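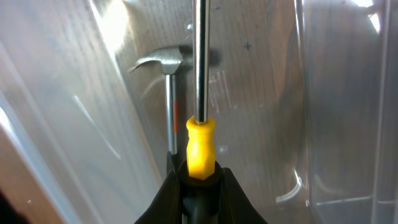
Toltwood Repair and Lending Scheme
Progress report to the Prunbridge Fund, second period
Prepared by Hajar El Idrissi, scheme manager

1. Where we are

The headline number for this period is 507 items brought in for repair or advice. I would ask you not to lean on it too heavily. It counts everything that came through the door and was written in the book, including things we looked at for a minute and handed back. It also counts some items twice, as a toaster that comes back is entered as a new toaster. The grant agreement asks for "items engaged with", and that is what we have reported, but I don't think it tells you much about what got mended.

From February we have been writing down the outcome as well. The first sheets are patchy. Several say only "OK", which could mean repaired, or could mean the owner was told it was fine to begin with. I have asked for clearer notes and will leave out a repair rate until I believe one.

2. Waste saved

The bid promised a figure for waste kept out of landfill. We were offered a calculator that gives each item an average weight and assumes it would otherwise have been thrown away. I ran our numbers through it and have decided against including the result. Plenty of people told us the lamp or radio had been in the loft for years and would have gone back there. A lamp in a loft is not landfill.

If the Fund still needs a figure for its own reporting, please tell me what you would count and I will work to that.

3. Lending

Lending is slower than planned. The bid spoke of 1,000 loans over the life of the grant and I can't see us reaching it. Most borrowing is for a small group of things: the carpet cleaner, the long ladder, the wallpaper steamer. The hand tools hardly move. People who want a screwdriver seem to own one.

The Skellero booking system has not helped. It sends reminders for loans already returned and none for some that are overdue. Their support desk says the next update will deal with this, as they said of the last one. We have gone back to a paper diary alongside it, and I trust the diary more. 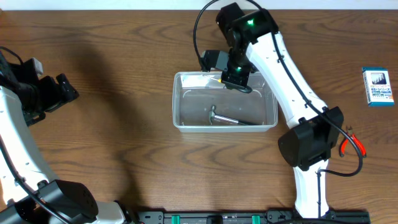 Table top, with the wall behind.

4. Training evenings

We ran 3 evenings on basic sewing and darning. Feedback forms were very positive, though they were filled in at the end with the tutor still in the room. I would rather know who has darned anything at home. We will ring people in the next period and ask.

The evening on plugs and fuses was put off – the tutor from Hajji pulled out and we had no one else with the right certificate. It will be run again once we have a firm yes in writing.

5. Money

Spending is under budget, mainly because of the missed evening and a part-time post filled late. I don't count this as a saving. We would like to move up to £200 from publicity to spare parts. The leaflets have brought in very few people that we can trace, while we run out of fuses and zips most months.

6. Next period

Keep the outcome sheets going and check them weekly. Decide whether to stay with Skellero. Cut the hand tool stock and stop buying more. Agree a lower lending target with you, if you are willing.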